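Plistatville Housing Office
Household Guidance: Storing Items in Bins

Residents are asked to review this guidance before using the shared storage rooms in the Bruklow and Oltau buildings. It applies to all household bins, including those kept inside apartments.

Choosing a bin
Rigid bins with straight sides stack more safely than soft bags. Measure the shelf first and leave a small gap on each side for lifting. Shelves in the Oltau storage room are 19 inches deep.

Cleaning
Wash plastic bins with warm water and dish soap, then dry them fully with the lid off. Do not mix cleaning products. For stale odors, leave an open dish of baking soda inside overnight.

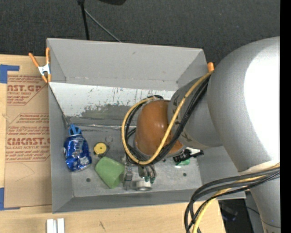 Large gray bin on a wooden tabletop.

Packing
Place heavy items at the bottom and keep the total under 14 pounds for any bin stored above shoulder height. Wrap glassware separately. Winter textiles should be washed before storage – stains left in place until spring are difficult to remove.

Labeling
Write the apartment number and the month of storage on the short side of each bin. Bins without labels are set aside in February and held for 13 days.

Questions may be directed to Siv Tangen at the Housing Office.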